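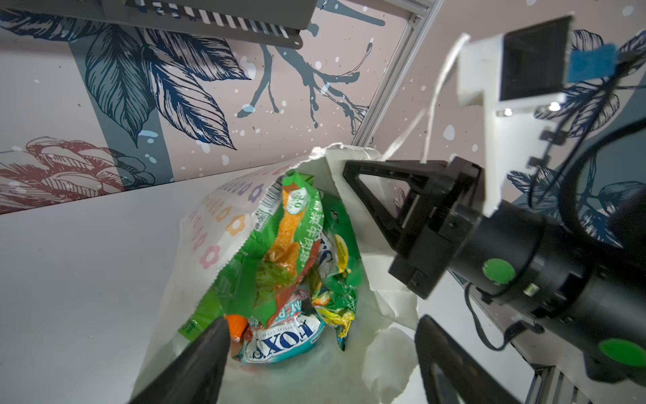 11 February 2026. Second week with the Grulura trial kit, and today I gave it bags. Femke wants a written opinion from me before we decide if we keep the kit or send it back to Stundbridge, so I try to put down every evening what I saw. Boxes were easy for it. Paper is more difficult for me to judge, and I think also for the software. The bag with the small flowers down the front had a torn top already, and inside were only snack and candy wrappers, a big green one standing up highest and a FOX'S one at the bottom. I looked for a long time at how the finger pressed on the right wall of the bag. In the brochure they say "gentle on all packaging". I wrote in my notes: gentle, with a question mark.

The manual is good, I must say. The chapter about grip force is only 6 pages and I understood it without a dictionary. The chapter about the license is much longer and I did not understand it at all. I called Jarlath Ó Súilleabháin at their support and he was patient with me, he repeated the word "renewal" slowly - maybe too slowly. The price after the trial is 853 a month, or 824 if we sign for 2 years. Femke does not like to sign for anything since the Flundham contract.

I changed the closing speed twice after lunch and forgot to save the first setting. Tomorrow I must ask Jarlath if the log keeps it. Also buy bread, and answer Femke about January's hours.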